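Search Search this site Enter keywords Go

Tesura Streaming Pilot: Progress Report to the Honkanen Fund
Second reporting period
Prepared by Raili Suominen, project lead
10 September 2022

1. Status

The pilot service opened to paying subscribers in March and is running on the schedule agreed in the amended plan. Two of the four work packages are complete (catalog rights and player software). Work package 3, subscriber retention, is in progress. Work package 4, the advertising-supported tier, started one month late and is discussed in section 4.

The service had 2000 paid accounts at the close of the reporting period. The target in the grant agreement was the same figure, to be reached by the end of the project. Trial accounts are excluded. Accounts paused by the user are included if the pause is shorter than one billing cycle; longer pauses are treated as cancellations from the first day.

2. Catalog

The catalog holds 600 titles, of which 170 are exclusive to the service in its territory for the length of the license. The remainder are non-exclusive and can be found on at least one larger platform. Most exclusive titles are regional documentaries and short drama series licensed through Clevia. The Clevia agreement has a minimum guarantee with a revenue share above it. The guarantee has not yet been earned back. On current viewing it will be earned back in the final quarter of the project.

Viewing is concentrated. Short drama accounts for the largest part of hours watched, followed by documentary features. Filmed theater performs below forecast and the two renewals due this winter will not be taken up at the present price. The rights holder has been told.

Subtitles are complete for all exclusive titles. For non-exclusive titles we use the supplied files, and quality varies. Timing errors were the most common support complaint after billing. Tuulikki Toivonen has set up a check that compares the subtitle file with the audio track before publication and sends doubtful files back to the supplier. The check does not judge translation quality.

3. Retention

Cancellations are highest at the end of the first paid month and again when a series finishes. The second peak was expected. The first was larger than forecast and was traced in part to the trial design: the old trial ran for two weeks and converted without a reminder, so a share of first-month accounts had never meant to subscribe. The trial now sends a reminder three days before billing. Conversions fell after the change, as did first-month cancellations, and net accounts were slightly higher at the end of the period.

Episode release was also changed. Three series went out weekly and two were released in full. Weekly series held accounts longer but drew fewer new ones. The sample is small, the series differ in genre, and no policy should be fixed on this result alone. The test will be repeated with four further titles.

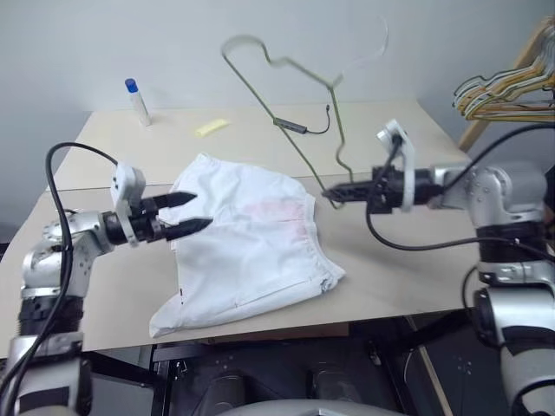
Shafiq Munasinghe objected at the review meeting that the weekly titles had also received more promotion on the home screen, and that the comparison should not be reported at all until this was corrected. We have kept the result in the report with this limitation stated. In the repeat test, home screen placement will be equal for both release types in the first 14 days.

4. Advertising-supported tier

The tier was to open in the summer. The delay came from the ad insertion software supplied by Hedadow, which failed acceptance testing on older television sets: playback returned to the start of the episode after a mid-roll break. A corrected version passed on all but one set type. That type will be left out of the launch and its users will be offered the paid tier only.

Ad load is limited to four minutes per hour. Teemu Turunen's revenue model assumes that half of the available slots are sold in the first quarter after launch. We consider this optimistic and have asked for a second version of the model at one-third.

5. Budget

Spending is within the approved total. Licensing is over its line and software is under. We request approval to move the software underspend to licensing, as allowed by clause 7 of the agreement. No additional funding is requested.

6. Next period

Open the advertising-supported tier. Repeat the release test. Complete the renewal talks with Clevia, including the question of offline viewing, which the present license does not cover. Deliver the audited viewing figures as Annex B.

Comments (3)

Imad Hattar
Does the account total include the bundle customers from the broadband offer? Section 1 doesn't say.

Raili Suominen
Yes, if the bundle account has been activated. Unactivated bundle accounts are left out. I will add a line to section 1 in the next report.

reader_west
I would like to see filmed theater split into live and recorded before it gets dropped. The live evenings did fine as far as I remember.

Contact | Copyright 2022 Tesura | Back to top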